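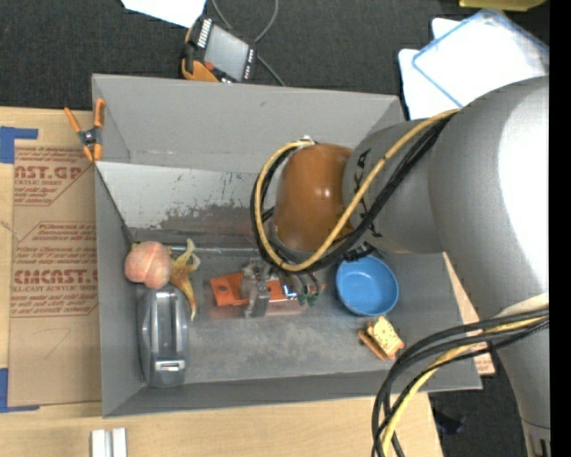

Peach-like object and toy banana peel in the gray bin.

PUNLOW LEGAL WATCH
Minutes of the December meeting

Present: Akua Aryee (chair), Nkrumah Quansah, Ekua Dramani, Adjoa Yakubu (minutes)
Apologies: Sena Yakubu
Meeting opened at 6:10 p.m.

1. Last minutes
Agreed with one change. Item 4 said the prosecutor had "promised" the witness list to the defense. Nkrumah was in court and heard "will endeavor to." Corrected.

2. The Kanaan market trial
Ekua reported from the latest hearing. The three traders arrested after the Kanaan market protest are still in custody and the bail application has been put off again. The prosecutor told the judge that the investigating officer was traveling. This is the same reason given at the hearing before, and Ekua asked what sort of trip it is. No answer was available.

The charge sheet has been amended and now runs to 13 counts. Nkrumah read it twice and could find very little in the new counts that was not in the old ones under another heading. Akua said the defense lawyers will have their own view and we should wait for their filing before we say so in public. Nkrumah did not agree but let it stand.

The state says it has 571 pages of evidence. The defense has been given 82. The court clerk told Ekua the rest is "being copied." Members were not persuaded.

Action: Ekua to write to the registrar asking for a date when copying will be finished. A date, please, and no more assurances.

3. Claims about the judge
A statement going around from the Onow Youth Front says the judge is taking orders from the governor's office. Adjoa had been asked to look into it. The statement names no source and gives no dates. She called the number at the bottom and was told the proof would be released "at the right time."

It was agreed that we do not repeat the claim. Ekua wanted it noted that she has no great faith in the judge either, but a refusal to hear bail on time can be reported without guessing who telephoned whom. Noted.

4. Courtroom access
The public gallery at Arnulier courthouse seats 60. Families were told it was full at the last hearing. Nkrumah got in late and saw empty benches at the back. The court's press officer blames a mix-up at the gate. Akua will raise it in writing and ask for family members to be let in first.

5. Money
Travel to Arnulier is still coming out of members' pockets. Sena sent word that a grant is likely. Akua pointed out that it was likely in the summer as well. Left until there is a letter.

6. Any other business
None.

Closed at 7:45 p.m. Next meeting once the bail date is fixed, if it is fixed.

Contact the secretary | © Punlow Legal Watch | Back to top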